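News > Drops > Maltgate Crewneck

Maltgate Crewneck Gets Its First Fan on the Pitch

So we finally did it, the Maltgate crewneck is up in the shop, and the first one went to Plallon midfielder Nam-gil Jang! I met him back in November at a charity five-a-side, where he grabbed one of our Hernetti tees off the rack and wore it home (he paid, I swear). He texted me the next morning asking if we made anything warmer.

We didn't, so I started sketching. The front has the old Maltgate stand in cream stitching on bottle green, and Nam-gil's number 17 sits small on the left sleeve. It took 9 samples to get that green right and my wife is sick of hearing about it. 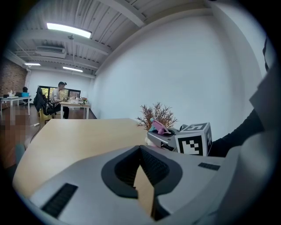 He picked his up at our Ha Street store and wore it to training that same afternoon. My phone went nuts, and by dinner we had about 401 new names on the mailing list, which for a shop our size is wild.

Sizes run small through double XL, and it fits a little boxy, so go down one if you like it snug. There are two colors for now, green and oatmeal. The oatmeal ships a bit later, sorry folks!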